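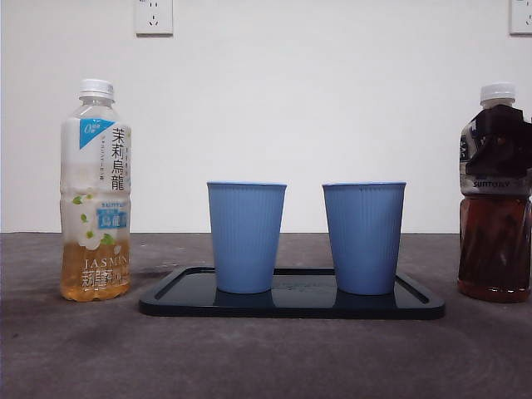

Bottled jasmine oolong tea and two cups on a tray.

Omdale says vending change will cut waste, but offers few numbers

15/08/2024

Omdale will swap bottled drinks for refill stations at 16 city buildings starting in January, officials said. Each station costs $2000, and the supplier, Lenmont, promises "a major drop" in plastic trash.

How major is anyone's guess. The city has never tracked how many bottles its machines sell. Asked for a target, project manager Wanpen Chantharasri said one would be set "once we see how people respond."

A trial at the Abbasi Library drew 244 refills in a month – fewer than nine a day. Lenmont called that encouraging. Council member Sudheer Iyengar did not, and wants the sales figures before he votes.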